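Huttunen floor goes shoes-off, and the slide sandals have moved in

Bovcombe, Wednesday

If you've been up to the big room at Huttunen lately you'll have noticed the sign on the stairs, and if you haven't, bring socks. The whole upper floor has been shoes-off since the start of July, all 4,000 square feet of it, and after three weeks of grumbling (some of it mine, I'll own up) the building has voted to keep it that way through the winter.

The vote was open to everyone who rents a desk, a bench or a storage bay, so 222 people, and it wasn't very close. I voted against in the first round and for in the second. What changed my mind was walking across the boards in bare feet at eight in the morning before the lights had all come on. They refinished the floor in the spring, and the bill was big enough that I can see why no one wants gravel from the parking lot ground into it. I just hadn't appreciated how nice it would feel!

The snag was where to put everything. For the first week there was a heap at the top of the stairs, sneakers mostly, a few work boots, and one pair of cowboy boots that kept falling over and taking the rest with them. Someone put out a cardboard box and that made it worse, as you had to dig. I left one evening in two left shoes. They were the same brand and nearly the same size, and I got as far as the bus stop.

So the building office set aside $500 and asked Mamier, the woodshop down on the canal side, to come up with something. They've gone with low boards, just a plank set up off the floor on black metal legs, with room to park your outdoor shoes or your indoor ones and no doors or cubbies to fuss with. I was hoping for cubbies. I like a cubby. But you can get a broom under these, and the cleaning crew made it pretty clear whose opinion counted.

The other thing that came with the vote was the Tendau corner, and I have to explain Tendau a little if you're not from the building. It's the small-things club that meets upstairs on and off: dollhouse furniture, model rooms, tiny chairs, that sort of business. They used to keep their pieces in a closet on the ground floor and now they're allowed to leave a few out on the tables where people can have a look. I stopped by with my coffee and stayed for most of an hour.

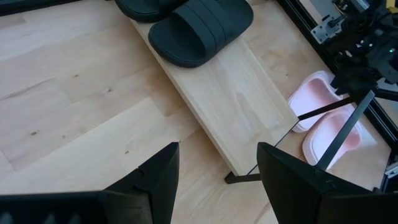

Black sandals up on the board, pink pair down beside it.

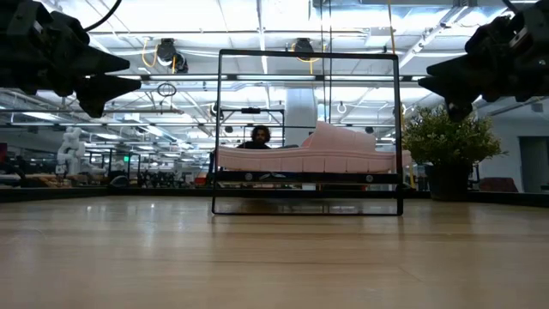

The club's plan is to have one or two pieces out at a time and change them over when someone finishes something new. They like a piece to have air around it, I was told, and they'd much prefer you looked at one little sofa properly than walked past a shelf of forty. Fair enough. I walked past that closet for four years and couldn't have told you a single thing that was in it.

You can touch, by the way. I asked. The rule is one hand and no coffee, and I put my cup down on the windowsill like a good citizen.

Back to footwear, where feelings are still running a bit high. The office had said "indoor shoes or socks" and left it there, and people have read that in all kinds of ways. Slides have won by a mile. I think it's the getting in and out of them, you come up the stairs with your arms full and you don't want to be bending down over laces. There are still a few holdouts in proper slippers with backs, and one fellow in what I'm fairly sure are bowling shoes. He says they've never been outdoors, so they're legal.

What hasn't been settled is whether the sandals live on the boards or next to them. The office notice says ON, in capitals. In practice the boards fill up by ten and whoever comes in later just lines theirs up along the side, and I can't get worked up about it as long as they're in pairs and out of the walkway. The fire people walked through last week and had no complaints except about a bicycle.

Guests are the harder question. We had the open evening at the end of June, right before the rule came in, with over 1,000 people up and down those stairs by the time the band packed up, and I don't see how you'd find shoe space for a crowd like that if you ran it again. One idea going around is cloth covers that slip on over street shoes, the way they do at the old library when they show the map room. Another is to roll something down over the middle of the floor and let people keep their boots on. I've also heard "just have it outside," and in Bovcombe in June that's a gamble, but I'd go.

The office wants ideas by the end of the month. There's a clipboard by the mail slots, and it already has two pages filled in, one of them taken up entirely by an argument over whether a sock with a hole in it counts as a sock. (It does. Leave people alone.)

A few practical bits before I forget. The side stairs are still shoes-on all the way to the landing, so you can come up that way with deliveries and set them down at the door. Wet umbrellas stay in the downstairs hall. Lost and found has moved to the drawer under the mail slots, and there are at least three single slides in there that someone must be missing, plus a child's rain boot, plus a very good pair of wool socks that I'd claim if I had fewer scruples. Kids' classes on the weekend follow the same rule as everyone else, and from what I've seen they're better at it than we are.

Mamier has offered to make a second run of boards if the first ones hold up, and there's a little of the money left over to go toward it. If you want one for your own hallway you can ask at their front counter. They don't have a price yet and they were a bit cagey about it when I called, but they did take my name. I measured my hallway last night and I think I can fit a short one in if I get rid of the umbrella stand.

The Tendau people will be upstairs again Wednesday from six, and anyone can sit in. They've got spare tweezers.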